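Textiles for Beginners, week 3: why fleece pills

Hi all, these are my notes from class, tidied up a bit (sorry about the handwriting on the board!). We started with fibers. Fleece is knitted, then brushed so the loops break open and stand up. All that loose fuzz traps air, and air is what keeps you warm.

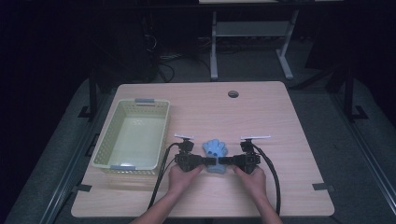 Does a thicker fleece always pill more?
It depends far more on the fiber length and how tight the knit is. Short fibers work their way out and tangle into little balls.

Efren asked about washing. I turn mine inside out, cool water, no softener, and I keep it well away from towels (the lint is awful). Low heat in the dryer, or just hang it up.
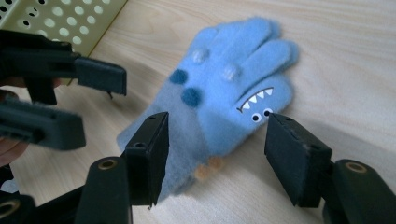 Then there's shaving the pills off, which I love doing, but go gently, as every pass takes a bit of fabric with it. For next time, bring one old knit you don't mind cutting up and read the 14 pages on wool.

Recent handouts
Week 2: Knit or woven?
Week 1: Reading a care label
Supplies list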